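Coupon code rejected at checkout on linen and curtain orders
Skomlow web store / Checkout and promotions
Status: Resolved
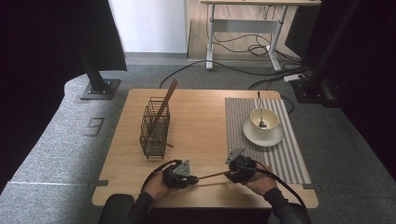

Reported problem

Customers ordering from the bed linen and curtain categories enter the code HOME20 in the cart and see the discount applied. On the payment page the discount disappears and the message "This code cannot be combined with items in your cart" is displayed. The order total goes back to full price. Several customers completed the order anyway and asked for a refund of the difference.

Expected behavior: 20 percent off linen and curtains, no minimum, one use per account.

Environment

Storefront theme: Telura, current release
Promotions module: Igwe Rules
Payment page: hosted
Browsers: reproduced in desktop and mobile browsers, logged in and as guest

Steps to reproduce

Add any duvet cover from the Flurodwood range to the cart.
Add any pair of lined curtains.
Enter HOME20 and select Apply. Discount line appears.
Continue to shipping, then to payment.
Discount line is gone. Error message is shown under the order summary.

Does not reproduce with a duvet cover alone. Does not reproduce with curtains alone. Does not reproduce with two duvet covers.

Log

9:10 am
Ticket opened from customer service queue. Priority set to high, promotion is live on the home page banner.

9:25 am
Checked code status. HOME20 is active, start and end dates correct, usage limit not reached. Category list on the rule includes both linen and curtains.

9:50 am
Cleared the cart cache and the page cache. No change. Disabled the banner app on the staging copy. No change.

10:15 am
Compared the rule as seen by the cart and by the payment page. The cart evaluates the rule once against the whole order. The payment page evaluates it again per shipping group. Curtains ship from a different warehouse than linen, so a mixed cart is split into 2 groups. The second group is treated as a second use of the code, and the one-use limit rejects it. The rejection then removes the discount from both groups.

10:20 am
This accounts for the single-category carts working normally. The error text is misleading. The module returns the same message for a combination conflict and for a usage limit.

10:40 am
Workaround tested on staging: usage limit set to 2 per account. Mixed cart goes through with the discount intact. Side effect: a customer can use the code on two separate single-category orders. Sent to merchandising for approval.

11:05 am
Workaround approved and applied to the live store. Customer service notified. Customers with an open cart must remove the code and enter it again.

1:30 pm
Second issue found while testing. Free shipping over $300 is calculated on the total before the discount in the cart and after the discount at payment. An order of $320 in linen shows free shipping in the cart and a shipping charge at payment. Not related to the code limit. Split into its own ticket.

2:15 pm
Vendor reply received from Igwe support. Per-group evaluation is intended, but the usage counter should increment once per order. Confirmed as a defect. Patch supplied for the counter.

3:00 pm
Patch installed on staging. Usage limit returned to 1. Mixed cart, linen only and curtains only all pass. Guest checkout passes. Returning the order and reordering with the same code is rejected, as it should be.

4:20 pm
Patch installed on the live store. Limit returned to 1. Test order placed and voided.

Refunds

Orders placed at full price after a failed HOME20 attempt are in the export attached to this ticket. Refund the difference to the original payment method. Do not issue store credit unless the customer asks for it. Requests are accepted for 30 days from the order.

Open items

Separate error text for usage limit and combination conflict, requested from vendor.
Free shipping threshold, see linked ticket.
Add a mixed-warehouse cart to the checklist used before each new code goes live.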